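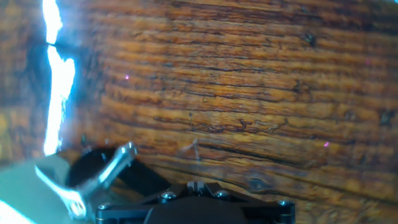 Grain close up, small dark knot towards the upper right.

From: Prapai Inthanon
To: Wonach timber finishing list
Date: Wed 19 August
Subject: Re: Old lacquer over cracked timber – strip it or leave it?

Yara Darwish wrote:

> Hello all,
>
> I have a slab that came out of my uncle's place in Hemmin. It was a
> bench seat on a covered verandah and then a shelf in his laundry. It
> has a thick, very shiny finish on it that I take to be lacquer of some
> kind. The colour underneath is lovely, a dark reddish brown, but there
> is a crack on the top face that I can get a fingernail into, and a lot
> of little ones that I can see but can't feel.
>
> My questions:
>
> Do I have to take the whole finish off to deal with the crack, or can
> I fill it and touch up over the top?
>
> If I fill it, what with? The bloke at the hardware shop sold me a tub
> of Flustasach filler in "Jarrah", and when I tried it on an offcut it
> went the colour of a house brick.
>
> Is it a problem that the little cracks are under the finish? Will they
> keep going?
>
> I want to use it as a hall table, so keys and mail and the odd cup of
> tea. I don't own a thicknesser and I would prefer not to breathe
> stripper fumes. I have an orbital sander and plenty of patience.
>
> Thanks,
> Yara

Hi Yara,

I'll go through these more or less in your order. Others should jump in, especially Martim, who has used more shellac than I have.

First thing is to find out what the finish is. Pick a spot on the underside and put a drop of metho on it. Leave it a few minutes and press with a rag. If it goes sticky you have shellac and life is easy, you can repair it with more shellac and never touch a sander. If nothing happens, try a drop of lacquer thinner next to it, outside, with gloves on. Softening straight away means nitrocellulose lacquer. Wrinkling or lifting after a while usually means an oil varnish. If neither one touches it you probably have a two-pack polyurethane, and those don't take well to patching. Wipe both spots off afterwards and write down which was which. I have mixed them up before.

On the small cracks, there are two different things that look much the same. One is checking in the timber, which follows the grain and was most likely there before anyone put a finish on it. The other is crazing in the finish itself, which wanders about and crosses the grain without taking any notice of it. Get down low with a torch held nearly flat to the surface and follow a few of them along. The close-up at the start of this message shows the first sort: fine cracks and splits going the same way as the grain. There's also a thin pale strand left of centre, lower down, that looks like a lifted splinter. Anything like that needs gluing down before you sand or wipe, or the rag will catch it and take a longer strip out. A bit of thin superglue on the end of a toothpick is enough. Press it with something it won't stick to, baking paper will do.

Checks along the grain generally stop once the timber has settled to the house. If the slab went from a verandah to a laundry and is now going into a hall with a heater in it, it hasn't settled yet. Stand it on edge in the hall for a couple of months with air to both faces before you fill anything. Draw a light pencil line across each end of the big crack on a bit of masking tape and see whether it goes past. Mine moved the first winter and has stayed put for the 11 years since.

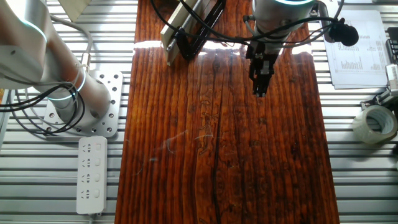
Filling is where I'd slow down, and I would not use the tub. Those ready-coloured fillers are made to go under paint or stain and they dry flat and chalky, which on a gloss surface stands out more than the gap did. With a crack like the long dark one running down the middle-lower part of this board, the crack is already dark, and the grain lines on the board are prominent as well. Try to match the red and you'll get a pink stripe. Match the dark instead. Clear slow-setting epoxy with a little black or very dark brown pigment in it will read as another line of grain, and you can stop it short of the ends so it tapers off. Tape both sides of the crack first, right up to the edges. Tape underneath as well if it goes right through. Warm the epoxy a bit by standing the bottles in a mug of hot water, then work it in with a thin strip cut from an ice cream container lid. It will sink overnight. Top it up the next day and leave it slightly proud.

Then you have to get it level without going through the finish either side. Don't use the orbital for this. A sharp cabinet scraper, taken in short strokes with the tape still on, gets it nearly there. Take the tape off and finish with fine wet-and-dry on a cork block with a drop of dishwashing liquid in the water.

As to whether to strip the lot, it depends on your metho test and how fussy you are about the top. Put it under a window and look at the reflection. A heavy gloss shows up every faint scratch and swirl wherever the light falls on it, and the darker the timber, the more you see. If that bothers you, you don't have to strip it. Rub the whole face down evenly until it goes dull, wipe it clean, and put on two thin coats of something compatible in satin. Satin hides a great deal. It is also a lot kinder with keys being thrown on it every afternoon.

If you do decide to strip it, a heat gun and a scraper will shift most older varnishes outdoors with a mask on, but check for lead first if you don't know how old the coating is. The test kits are cheap. Nitro lacquer and a heat gun should never meet, it's very flammable, so that's another reason to do the test before anything else. Sanding a thick finish off with an orbital is possible but you'll clog a lot of discs, and on a board with knots you tend to end up with dips in the softer timber around them. I did a bedhead that way for Kanokwan Luangrath and you can feel every knot on it with your palm.

A few smaller things:

Do the underside as well. It doesn't have to look good, but if the top is sealed and the bottom is bare the slab will cup. One coat of whatever you use on top is better than none.

Leave the knots alone unless they are loose. If one rattles, run thin epoxy around the edge from below with tape on the top face.

Wax goes on last or not at all. I used Vorow paste wax on mine before I'd made up my mind about a second coat, and then had to spend a whole weekend getting it out of the pores again.

Don't screw the legs on tight through round holes. Slot the holes across the width so the timber can move. Mine is 33 mm thick and it still pulled a screw sideways.

For cups of tea I'd use a coaster whatever finish you end up with. Shellac will mark white from a hot mug, and oil varnish will take it for a while and then one day it won't.

Manee Wattanapong posted a long message in March on tinting epoxy, with the proportions she uses for red timbers, and it's in the archive under "dark fills". She likes powdered pigment and I use the paste, but her point about mixing a test blob and letting it set on glass before you commit is a good one. It goes on looking darker in the cup than it does in a thin line.

Let us know what the metho does. If it's shellac, say so in the subject line and Martim will be along.

Regards,
Prapai

--
Wonach timber finishing list
To leave the list, reply with LEAVE in the subject line.
Please trim quoted messages before replying.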